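Renting Out the Back Half: A Landlord in Holloway on Small Workshop Space

3 min. read

The owner of the old Plander building in Holloway bought it to store furniture. Within a year she was renting it out in pieces.

"People kept knocking," she said. "They didn't want an office. They wanted a door, a floor drain and power."

The building now has nine units. The smallest is 266 square feet and the largest is 1,698. She says the small ones go first and the big one sat empty until July.

"I priced it like a store. It isn't one. I came down and it rented."

Her tenants are mostly one- and two-person shops. She writes one-year leases and has stopped doing month-to-month -- too much turnover, she said, and the locks cost money every time.

Asked what she would change, she named the wiring. "I'd put a separate meter on every unit before the first lease. I split the bill by floor area for two years and everyone was mad at me."

She has looked at a second property in Bistlow but is in no hurry. "The roof is bad and they know it's bad. They can wait and so can I."

Last updated: Jan 7, 2018

Related
Custesent Drops Plan for Bistlow Lot
What a Shared Meter Costs a Tenant
Holloway Storefronts: Who Is Leasing

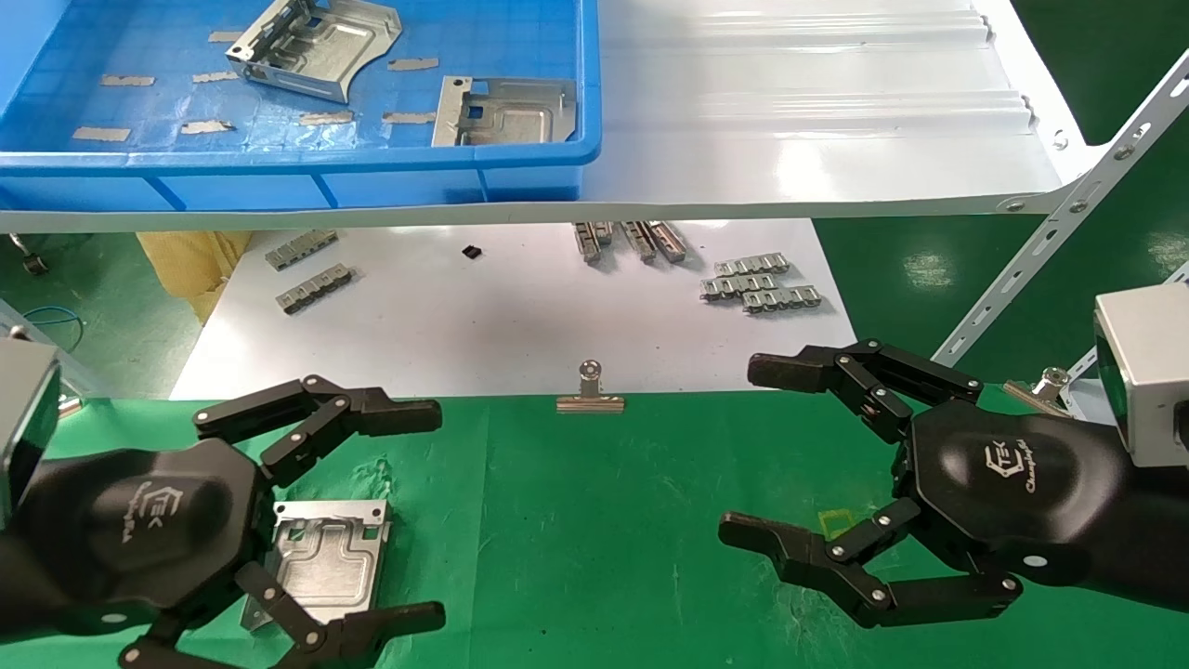

Metal brackets in a blue tray, with more small parts on the surface below.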